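Filed under: Visits & Days Out

The open day at Starnport started at ten, and by the time we had found the right gate there was already a queue for the kiln tour. The pottery and tableware works has been on the same site by the canal for 60 years, and this was the first September it had let the public past the shop.

We were put in a group led by Mamta Sengar, who works in the glaze room and had agreed to do the morning tours. She took us through the clay store first. It is cold in there and smells of wet cellar. The clay comes in grey blocks wrapped in plastic, and each block is cut with a wire before it goes into the mixer. We were allowed to try the wire. It is harder than it looks.

The casting hall was the noisiest part. Moulds are filled from hoses, left to stand, then tipped out, and the people doing it talk to each other mostly by nodding. Krešimir Stan, who makes the moulds, had a shelf of old ones out for us, including a soup tureen lid that was dropped from the range before it ever sold. A mould wears out after a while and the edges go soft, so he is always making the next one.

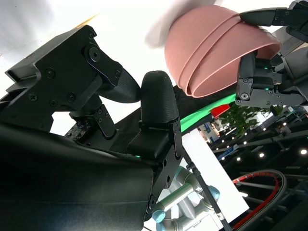
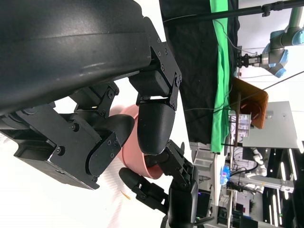
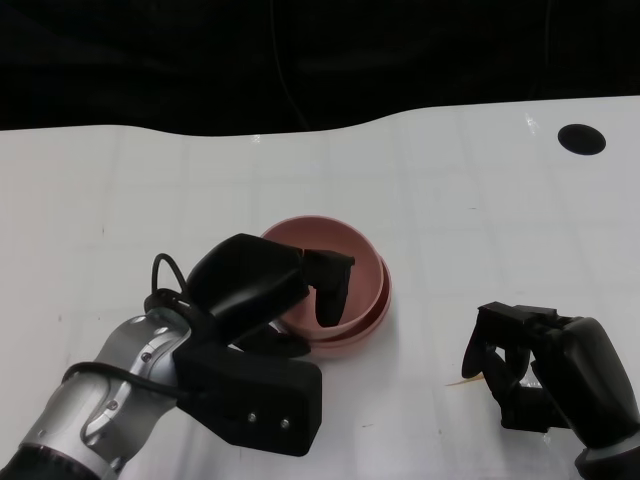

Pink bowls, seen in all three.

The kilns are at the far end, down a ramp. The large one holds 2000 pieces and was cooling when we got there, so the door stayed shut. The small one reaches 900 degrees for the first firing and had been emptied the night before. We could walk right up to it and look at the brickwork, which has been patched in several places.

Lunch was in the canteen – soup, bread rolls and a decent apple cake. Get there before half past twelve, as the rolls ran out.

The seconds shop is worth the trip by itself. Most of it was the Flirano range, plain white with a blue line, and I bought four side plates and a jug with a slightly crooked handle. Card payments were slow, so bring cash if you can.

Parking is on the field opposite, and the path back from it floods after rain. The bus from Sekport stops at the main gate. There are steps down to the casting hall, but a lift is available if you ask at the desk.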